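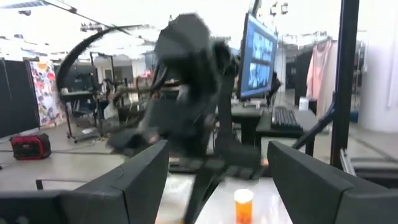 Lucía Ortuño had been told the number three times before lunch, and each time it came with a slightly bigger smile. The new policy had been trained on 2371 demonstrations. The old one had needed 4000. It was better, Nolley said, and it was better with less, and the paper could go out in December.

"Better at what?" she asked.

"At bottles," said Nolley.

She had come up from Anville to sign off on the method, and she had read the draft on the train. The method was called Statach. As far as she could tell, it threw away every demonstration in which the person teaching had paused. Pauses were noise, the draft said. She had underlined that and written "says who" next to it.

"Show me the trials you left out," she said.

Moya, who had been typing quietly, stopped typing.

"We didn't leave out trials," Nolley said. "We left out resets. If the bottle starts in a bad spot, we reset."

"Who decides it's a bad spot?"

"You can sort of tell."

"Before the arm moves, or after?"

He looked at the screen. Moya looked at him. Lucía had been in enough labs to know what that silence was worth, and she got out her pen.

"There are 355 trials in your table," she said. "How many resets?"

"They aren't logged."

"They are," said Moya. "I logged them. They're in my folder." 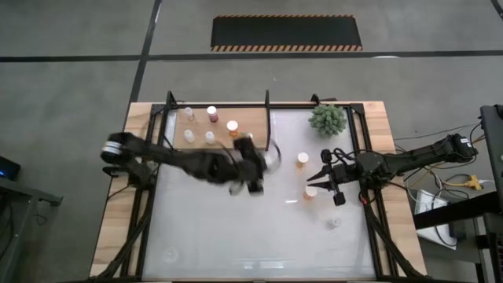 They ran it her way after that. She wrote the starting positions on a sheet of paper, folded it, and gave it to Moya, who placed the bottles and stepped back. No resets. Nolley stood with his hand near the stop button and his other hand in his pocket.

"It won't be fair," he said. "Five runs is nothing."

"I agree. We'll do 5 and then we'll do the rest."

The first one was fine. She wrote down a one. On the second the arm went out, slowed, and hung there over the table — the same kind of pause, she thought, that they had cut from every teacher who ever made it.

"It's thinking," said Nolley.

"It's stopped," said Lucía. "How long do you usually give it?"

"Until it goes."

She wrote that down too, word for word, and asked Moya to start the clock.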